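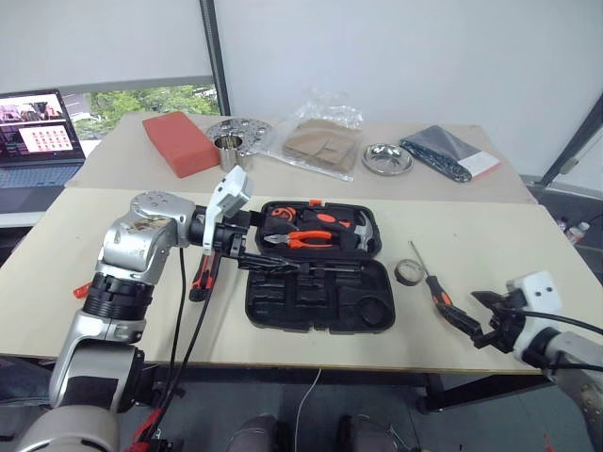

Budgeting for a Two-Arm Bench Cell

Vibeke Hviid, last revised 07/12/2019

This page covers the purchase of a two-arm cell for handling hand tools and similar small items. It assumes that the arms are bought used or on loan terms and that the bench, grippers and test objects are bought separately. Prices are in dollars, before tax.

1. Write the task list first

List every object the cell must pick up and, for each, the thickness at the grip point and the weight. A screwdriver held by the shaft and the same screwdriver held by the handle are two entries. Tools seated in a molded case need a further note: how far the fingers must reach into the recess before they can close.

2. Size the grippers from the list

Take the widest and the thinnest entries and ask for a stroke that covers both. Allow 2000 per gripper, including the mounting flange. Order both sides from the same supplier so that one set of spare fingers fits either arm. Vollel and Stubbs both quote fingers separately; check the quote for this line.

3. Arms

Check reach against the bench drawing with both arms mounted. The usual error is to check each arm alone and leave out the shared zone in the middle. Ask for the service record of any used arm. Scuffs on a joint cover are cosmetic – play in the joint is not.

4. Bench and cabling

Set aside 500 for the front table and the fixings. A second table behind it keeps objects waiting for a trial out of the working area. Measure cable runs from the arm base to the controller along the floor and add a service loop at each end.

5. Test objects

Buy cheap and buy duplicates. A small tool kit in a molded case costs 40 and covers pliers, a hammer, a tape measure and screwdrivers.

6. Integration and reserve

Our Zevodport cell took over 3000 in integration work, most of it cable routing and gripper calibration. Put this on its own line. Oddur Juhl approves changes to the reserve; send the revised sheet to him before the September order closes.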